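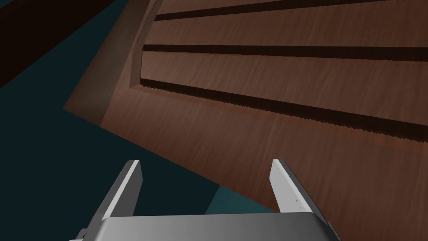 Visit Report: Conneely Handling Laboratory, Sunitport

Date of visit: 5 April 2025

The Vondstead Technical Safety Office was invited by Conneely to attend a one-day visit to its handling laboratory in Sunitport. The purpose was to review a fault in the Hinis control software, which the laboratory uses to develop and test grasping routines in simulation before they are released to physical equipment. The visit was hosted by Karim El Sherbiny, who leads the simulation group.

Background to the fault

The routine under review directs a two-finger gripper toward a piece of wooden furniture with a grooved face. It had been run 499 times in simulation without a reported collision and was approved for use on the test cell. On its first physical run, the gripper did not stop at the planned distance. It pressed against a wooden panel until the force limit on the arm tripped. The panel split along one groove and a finger mount was bent. The cell was fenced and locked at the time, and there were no injuries.

Findings presented by the host

Mr. El Sherbiny explained that the simulated furniture is stored as two separate models. One is the detailed surface shown on the operator's screen. The other is a simpler shape used to calculate contact. During an update, the contact shape for the panel was saved 10 millimeters behind the visible surface. The gripper could therefore pass a short way into the displayed wood before the software recorded a touch.

The collision report relied only on the contact shape, and for that reason every run was marked as clear. Staff had reviewed recordings of several runs, but the views available to them looked along the gripper toward the panel. From that direction a small overlap at the fingertips is difficult to judge. No side view was required under the procedure then in force.

Demonstration

Visitors were shown the original routine and the corrected routine on adjoining screens. In the original, a measurement overlay confirmed that the fingertips entered the panel before contact was logged. In the corrected version, the gripper halted at the surface. The group asked for the approach to be repeated at a lower speed and from a steeper angle, and the result was the same in both cases.

The party was then taken to the physical cell. The damaged finger mount had been kept for inspection. The arm remained isolated throughout, and the corrected routine was not run on the equipment during the visit.

Matters discussed

The force limit worked as designed, but it had been set at 100 newtons, a value carried over from an earlier project involving metal parts. The host accepted that this was too high for a first run against wood. The office also noted that the approval form had a single signature line and did not ask who had checked the contact models.

Conneely has agreed to the following actions:

Compare the visible and contact models after every update and block release if they differ by more than 2 millimeters.

Record a side view of each approach submitted for approval.

Set a reduced force limit and reduced speed for all first physical runs.

Add a second signature to the approval form, covering the contact models.

The first action was already in place at the time of the visit. The others are to be completed by July, when the office will return to Sunitport to witness a physical run. Until then, the test cell will remain closed to routines developed in the affected version of Hinis.

The office thanks Mr. El Sherbiny and his staff for their cooperation and for providing access to the run records.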